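Matte black finish going grey on plastic parts, how to clean without making it worse?
Asked in Materials and Finishes, 6 replies

I have several matte black moulded parts with a light texture. Faint pale specks won't come off with a dry cloth. Is this residue or damage to the surface? Colour match matters, as replacements from Carkier are a different shade.

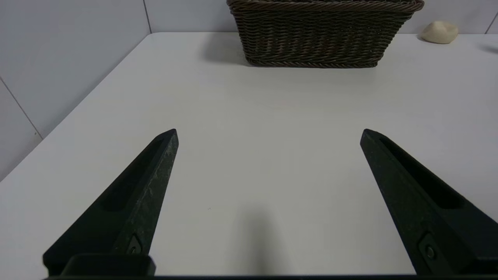
Light specks on the matte surface

Tried so far: dish soap, then a Najjar wipe. No change after either.

Reply 1 (accepted)
Wet one spot with water. If the mark vanishes and returns on drying, the texture has been abraded and is scattering light. Residue usually stays visible when wet, or smears. Abrasion can't be cleaned off. Wet sanding with 2,000 grit evens it out but leaves a satin sheen, so do the whole face. Don't start at 500.
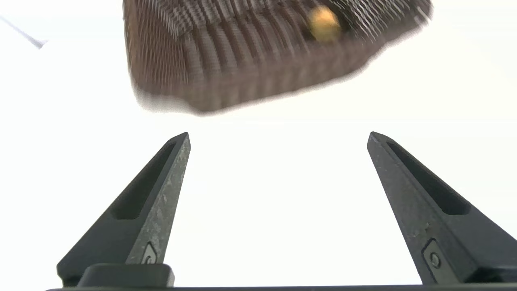

Pale grey wear along the inner face, left side

Reply 2
Trim restorer. I use the Ravura one, lasts 3 months or so.

Reply 3
Restorer is silicone oil in most cases. Fine for appearance, but it transfers to whatever touches the part and paint won't stick afterwards. If you plan to respray, degrease with isopropyl first and test on a hidden area. Hollstead sells a flat black that is close to moulded colour, though it will wear at contact faces.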